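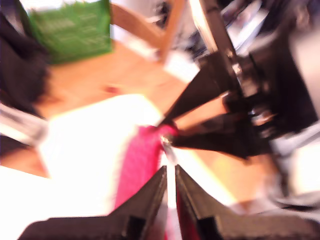
Sutetti's written comment on our first draft was that a report on sorting textiles ought to begin with how the cloth is held, and only then turn to storage. The group accepted this and moved the section on handling forward.

### 2. Handling

Soft pieces such as the bright pink cloth were lifted and allowed to hang before folding. A hanging strip shows its edges more clearly than a heap does, although a fuzzy surface can hide a worn hem. The Parkent store list has 1,102 entries, of which 13 were chosen for this project.

### 3. Items with fastenings

Pouches and jackets were listed separately from flat cloth. Zips are to be closed before packing and cords laid inside the fold — Szekeres had asked for this in December, after two linings were snagged.

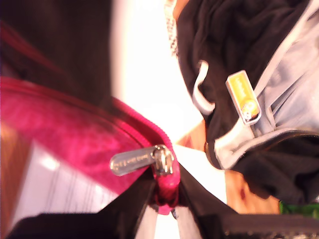 *Figure 2. Magenta-pink pouch with silver zip pull, beside a black garment.*

The lettering on small metal parts should be recorded only where it can be read. Entry 14 remains open, as the Skornisard labels have yet to arrive.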